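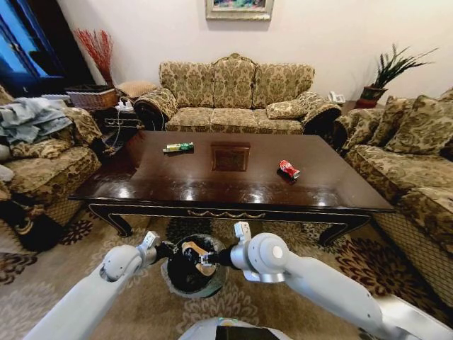

Lounge room clean-up build, shiny table giving me grief

fujimoto_fan
Page 3 of the build log. Arms are good now, grasp planner isnt. Coffee table is lacquered and the depth goes to mush anywhere there's a reflection. Cans, wrappers, same deal. 13 picks tried Saturday arvo, two clean. Running Zikau for planning, exposure at 2000. Ideas?

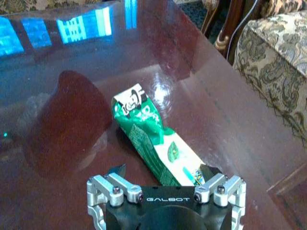 Posted by kusta_dave, 9:40 pm

Polariser on the wrist cam. Window glare straight off the lacquer, you'll never filter that in software. Or chuck a tablecloth on and be done.

Reply by bultbridge
Disagree re tablecloth. Then you've tuned it for a tablecloth. Mask the tabletop plane, trust colour for the edges, grab low. Polariser costs you light too.

kusta_dave
It's a lounge room not a cave. He's got light to burn.

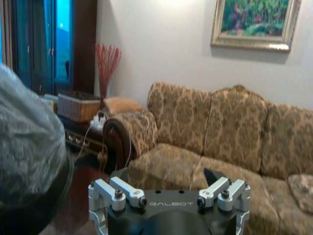
Reply by minoru_i
Cable avoidance is what I'd sort first, never mind the table. Mine hooked a lamp lead in May and cost me a wrist joint. Thin stuff just drops out of the depth map. That white lead hanging off the power board by the sofa, draw a keep-out box round it by hand, whole side table while you're at it. Took me 29 minutes in Zikau.
- Minoru Ichikawa

fujimoto_fan
Fair call, box going in tonight. Trying the plane mask before I spend money, sorry Dave. Dropped exposure to 1475 as well,

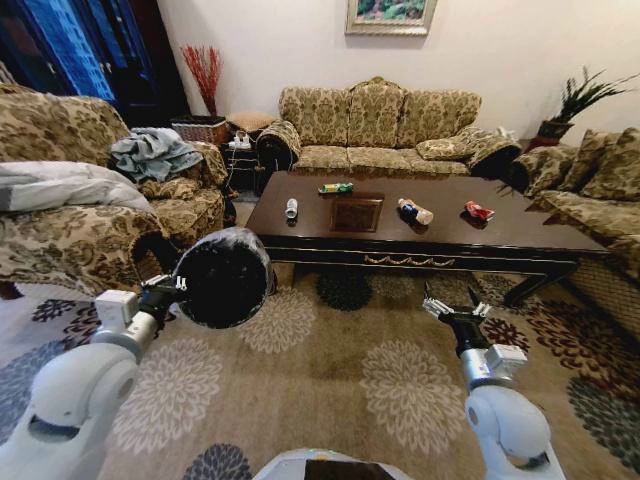
and slowed the left arm right down near the armchair. Still want both arms going at once eventually. Will post teh numbers when I have some.

kusta_dave
Polariser. You'll be back.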